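Can a Machine Sort Out the Cable Drawer Yet?

2020-03-26

Several of you wrote in after the last newsletter to ask whether any of this robot business is ever going to reach the jobs we all put off at home, and I promised I would try to give a proper answer. So I made a pot of tea, called up my old colleague Vikas Vishwakarma, and we talked for much longer than either of us had planned (sorry, Vikas, and sorry to your dinner).

Vikas spent years at Brennan, the small repair and resale shop where I first met him, and he now does workflow planning for Pornari, which takes in used office electronics, tests them and sends them out again. If you want to know what machines can do with a household chore, it helps to ask someone whose whole shop floor is one big household chore. Old phones, keyboards, routers, and then cables, cables, cables.

The good news first. A conveyor with a decent camera over it can already tell a keyboard from a router and push each one into the right bin, and it will do that all day without wanting a sandwich. Pornari tried a sorting line called the Iltura last year and gave it a trial batch of 192 items, all laid out singly with space between them. It got 81 percent of them into the right place on the first pass, and after a bit of fiddling with the lights it did better than that. Vikas was very pleased, and I think he had every right to be!

Then they gave it the power adapters. These come in the way they come out of your drawer and mine, in one big knot, with every cord wound through every other cord. The Iltura could find an adapter in the heap well enough. It could even pick one up. What it couldn't do was notice that half the heap was coming along too, and stop, and give a little shake, and try from the other side. They ran that trial for 2 days and then went back to doing it by hand, where it has stayed.

I asked him why it should be so hard, when my granddaughter can untangle a necklace while watching television. He said to go and try it with one hand in an oven mitt, which I did, and I recommend it to anybody who feels impatient with robots. You find out how much of the work is in your fingertips. One hand holds on, the other goes feeling along for the place where the cord is caught, and you change your mind a dozen times before you've pulled anything. A cord also never lies the same way twice, so there isn't one right motion to teach.

There is a group working on exactly this problem under the name Closuser, and Vikas hopes to see what they have in April, if visits are possible by then. He expects something that can pull a single cord out of a loose pile, slowly, and he would be glad of it. As for a machine that can tidy your desk drawer from start to finish, he wouldn't give me a year. I pushed him, and he only laughed and said he is 67 and plans to keep his own cables in labeled sandwich bags until further notice.

I've started on the sandwich bags myself, and I have to say it's a lovely system - one cord to a bag, folded loosely, with the name of the gadget on the front. If you have a better one, do write and tell me, and I'll put the best of them in the next newsletter.

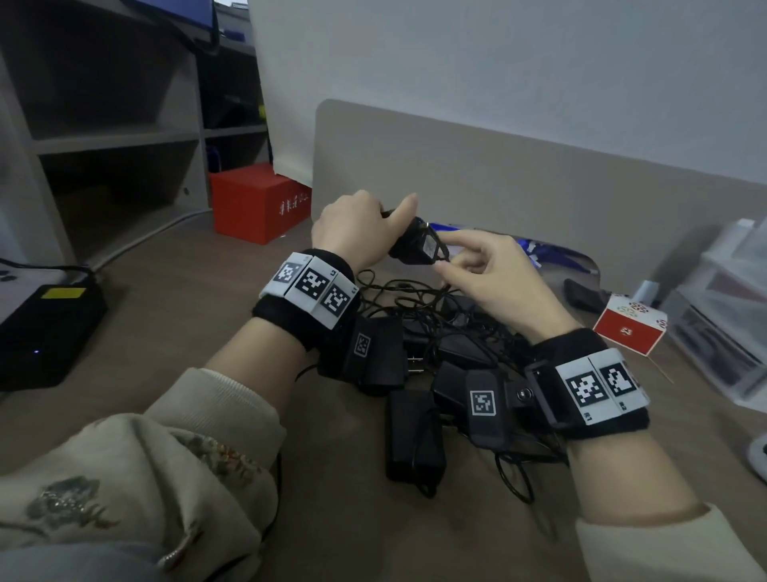
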